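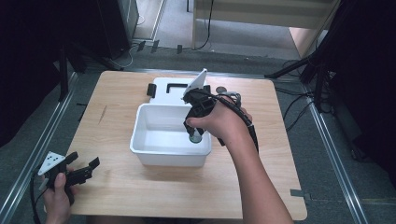
Part 3: Setting up your drop box and your first batch

Okay, so by now you've got the Chege software installed and you've been through Part 2 with the account stuff. If you skipped Part 2, go back and do it – the steps here use the member list you made there, and they won't make much sense without it.

I run the button and small-parts swap for Hudville, and Mariann Szilágyi runs the one over in Brundville. Between us we've got 2302 entries in the catalog now, nearly all of them typed in at one kitchen table or another. I wrote these steps the way I do it myself. Mariann does a couple of things in a different order and hers comes out fine too, so don't worry too much!

What you'll need

A plastic box with a lid
A pack of 100 small zip bags
Sticky labels and a pen that doesn't smear
The number block I sent you in your welcome email
A table you can leave alone for an evening

Setting up the box

1. Wipe the box out and let it dry all the way. I leave mine overnight.

2. Write your town and your block number on a label and stick it on the short end of the box. Please not on the lid. Lids get swapped between boxes at every meet, and then I'm on the phone all October trying to work out whose is whose.

3. Open Chege, go to Containers, and choose New. Type in the town and the block number just like they are on the label, spaces and all.

4. Under Type, pick Drop Box. The program picks Shelf on its own and you have to change it every single time. Corrado Morelli says he's going to fix that in the next version (he said that last time too).

5. Click Save and wait for the little green tick. On my old laptop it takes a while, so go get a coffee.

Note: If you get the message "Container already exists," somebody has used your block number by mistake. Don't make up a new one. Write to me and I'll sort it out the same day if you catch me before supper.

Entering your first batch

Start small. My first batch was 655 pieces and I was still at it at 2 in the morning, cross and squinting. I'd say 22 is plenty for a first go, and you'll learn as much from that as I did from my whole mountain.

6. Clear a good patch of table next to the box. You want one place for things you haven't done and another for things you have, and if they touch you'll be sorry.

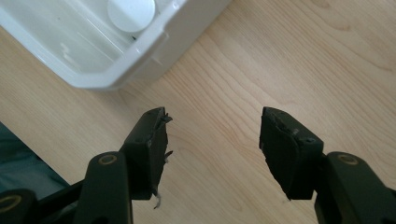
Box to one side, clear table next to it.

7. Take one piece and look it over front and back. Check for cracks, chips, and old glue. Anything cracked goes in the repair pile and doesn't get a number.

8. In Chege, click Add Item. Fill in Size, Color, and Material. If you don't know the material, choose Unsure. Please don't guess! I spent a whole winter fixing "ivory" that was plain old plastic, and a good bit of that was my own typing.

9. The program gives you an item number. Write it on a zip bag before you put the piece in, as writing on a full bag is a bumpy misery.

10. Put the piece in the bag, squeeze the air out, close it, and drop it in the box.

11. Repeat until you're done or you're sick of it. Chege saves after each item, so you can stop anywhere.

Caution: Small parts and little kids don't mix. Put the lid on the box when you walk away from the table, even if you're only going to answer the door. Same goes for cats, at least if they're like mine.

Sending the batch in

12. Go to Batches and click Close Batch. Once it's closed you can't add to it, but you can still fix spelling.

13. Print the packing sheet and fold it into the box on top of the bags.

14. Bring the box to the Illimby meet, or leave it with Mariann if you live out her way. Doors open at 9 and the drop table is the first one on your left.

Note: If your printer is out of ink (mine always is), copy the batch number on a piece of paper by hand. We can pull up the rest from that.

If the item count on your sheet doesn't match what's in the box, check the repair pile first. Nine times out of ten a numbered bag has wandered over there. If it still won't come out right, jump ahead to Part 5, where I go through missing numbers and how to cancel one.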